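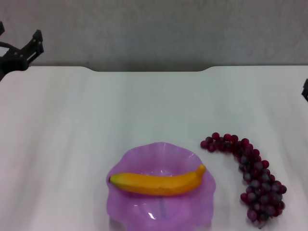
LARNTHORPE, July 24, 2026 – Prantl, the maker of desks and worktables for small homes, will open a free repair and refinishing workshop in Larnthorpe next month, and anyone with a tired old table is welcome to bring it in! The workshop takes up the ground floor of the former Vukeo shoe warehouse on the canal, and it will be open to the public three days a week. Visitors can get help with wobbly legs, scratched tops and drawers that stick, whether or not the piece was made by Prantl. They can also try out the kind of table the company has become known for locally, with a plain white top and a shallow, round-cornered recess in the far edge, a shape that comes up again and again in letters from customers who work at home.

The idea for the workshop grew out of a weekend repair event in April. Prantl had set out tools and glue for 30 pieces of furniture and expected to have time left over. By noon on Saturday the line went out the door and down the steps to the towpath, and people were sanding chair seats in the parking lot.

"We ran out of clamps before lunch," said Ingeborg Gruber, who founded the company and still signs off on every new table. "People were holding joints together by hand and chatting with whoever was next to them while the glue set. One man had carried a nightstand across town on a bicycle. I went home that night and started looking for a building."

The building she found needed a good deal of work. The old loading bay now has a ramp and wide doors, so a dining table can be rolled in without being taken apart. There are 18 work stations in the main room, each with a vise, a lamp and a set of basic hand tools, and a separate finishing room with proper ventilation for anyone using paint, oil or varnish. A corner by the front windows has been set aside for smaller jobs (picture frames, toy boxes, cutting boards) and has lower benches that suit children and people who like to work sitting down.

Andri Wallner will run the workshop day to day. He trained as a cabinetmaker and spent the past several years teaching evening classes in furniture repair, and he is especially keen to see people learn how to look after the surfaces they use most.

"A desk gets more wear than almost anything else in the house, and most of us never do more than wipe it," Wallner said. "Give me an afternoon with somebody and they'll know how to clean it, patch it and get a coffee ring out of it. It's such a good feeling when a piece you were ready to throw out goes back up the stairs."

Beginner classes will be held on weekday evenings and are limited to 20 people each. The first round covers loose joints, simple surface repair, and fitting new drawer runners. A class on cane seats, taught by Elfriede Lehner, will follow in the fall. Lehner has been weaving chair seats since she was a teenager, and she has already lent the workshop a row of her own chairs in various stages of completion, so that students can see what the pattern looks like partway through.

Materials for the opening months are being donated by Gridex, a hardware supplier with a store two streets away. The donation includes screws, hinges, sandpaper, wood glue and 3,000 felt pads for the feet of chairs and tables.

"I know the felt pads sound like a funny thing to get excited about," said Maarten Meijer, store manager at Gridex. "But I live under a family with four dining chairs, and I'd like everyone in town to have a full set!"

The workshop will also keep a shelf of spare parts taken from furniture that is past saving. Knobs, casters, brass corners and odd lengths of hardwood will be free to anyone who can use them. Residents who have parts to give away can drop them off at the canal entrance during opening hours. Upholstered furniture and mattresses can't be accepted.

Repair help and use of the tools are free. Evening classes carry a small fee to cover supplies, and reduced rates are available on request. Places can be reserved at the Prantl showroom in Larnthorpe or at the Gridex front counter.

**About Prantl**

Prantl designs and builds desks and worktables in Larnthorpe and sells them through its own showroom.

**Press contact**

Ferdinand Sutter, Prantl press office, Larnthorpe. Interviews and visits to the workshop before opening day can be arranged on request.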